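About Zoltico

Zoltico cleans, repairs and rents out used tables, chairs and sofas. We have been doing it for 37 years, first out of a garage on Dututari Street and now from two units in the Lam building, across the lot from the bus garage.

Most of our customers are church halls, schools, small offices and families who need seating for one weekend. We keep 300 tables in stock. The majority are plain white ones, because they go with everything and wipe down fast.

What we do with a table

Every table that comes back is washed with warm water and dish soap, then rinsed and dried with a towel. We check the legs, the edges and the corners. A top that is cracked or will not sit level is pulled from the rental stock. Marks that don't come out with soap get a second pass with a soft pad. Some stay. We rent tables with light smudges and fine scratches at the regular price, and we will tell you so on the phone.
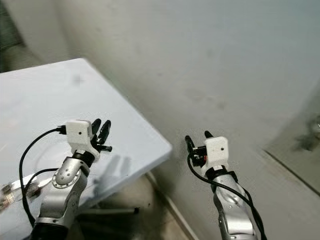

White tabletop with rounded corners. There is a faint gray smudge near the far corner.

Our square tables seat four. Rectangular ones seat six or eight depending on the chairs. If you are not sure what fits your room, measure the length and width and call us before you order. Leave three feet behind each chair if people need to walk past.

Sofas and waiting areas

We added sofas when a dental office asked us to furnish its waiting room during a remodel. They are now close to a third of the work. Leather is cleaned with a damp cloth and conditioned twice a year, in January and July. We don't rent fabric sofas for outdoor use.

A sofa and a low or square table can be rented together as a set. Delivery inside town is included with a set.

Keys and lost items

Things get left behind in sofas and on tables, mostly keys, pens and reading glasses. We hold them at the front desk for 2 months. Call and describe what you lost, including any tag or fob on the ring, and we will look. If you rent lockable cabinets from us, please return both keys. There is a charge for replacing them.

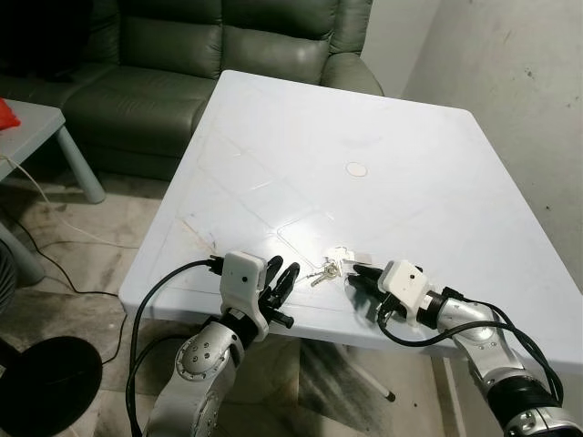
Keys on a square white plastic table, with the dark green leather sofa behind.

Where to find us

The office is open from 8 a.m. to 4 p.m. Pickup is at the rear door of the Lam building, on the Lurkus Road side. Ring the bell and wait, as we may be in the wash area. Bring a blanket or two if you are loading tables into your own car.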